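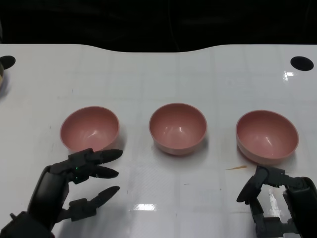
Why does a stacking routine that passes in the morning start dropping bowls after lunch?
In our case, the grip force offset had drifted, and the controller was closing against a zero that was wrong.

January
By Leilani Szabo
2 min read

The task is nesting pink bowls on a white table. Each arm has its own gripper and its own force readings. Over 100 runs we logged four drops, all on the right arm and all after noon. The controller reported a good grip every time, so the stop condition never fired and the arm finished its move with nothing in the fingers.

I first blamed the rim. The fingertip makes contact close to a raised edge, and a small height error changes what it presses on. Arlo Calloway lowered the grasp point and reran the afternoon set. The drops stayed.
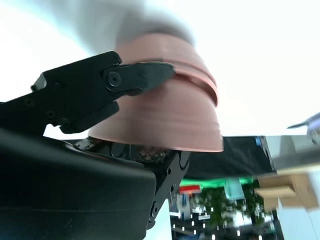

Filed under: Faults

The wrist camera was more useful than the force log. In the bad runs the finger met the wall and the reading went past the threshold too early, before the other finger had closed. The controller took that as a completed grasp and lifted.

Zeroing happened once, at power-up. The sensor pads moved with temperature, and after a few hours the offset was large enough to make up the difference. Heriberto Salinas confirmed it by leaving the gripper open in free air and plotting the reading against time. It should have been flat and it climbed all morning. 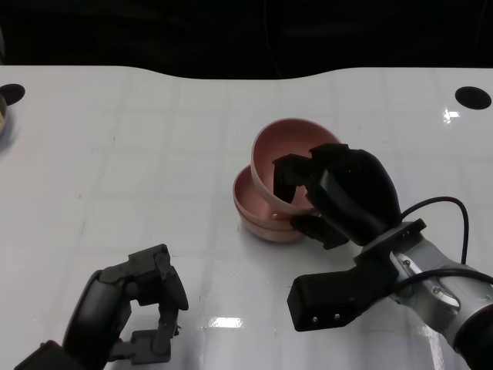
What we changed

The gripper now zeroes in free air before each grasp. Lift is blocked until both fingers report contact and the finger position agrees with the expected wall thickness. If force and position disagree, the arm holds still and raises a fault. Bronisława Zawadzka also added a slip check two seconds into the lift, mostly for the case where a bowl catches on the one underneath.

The position check costs some cycle time. I have left it on.
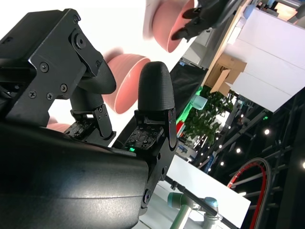

Gripper fingers with the bowls behind, wrist camera.

Still open: the left arm uses the same zeroing code and never dropped anything. I don't have an explanation for that yet. Its old logs are next.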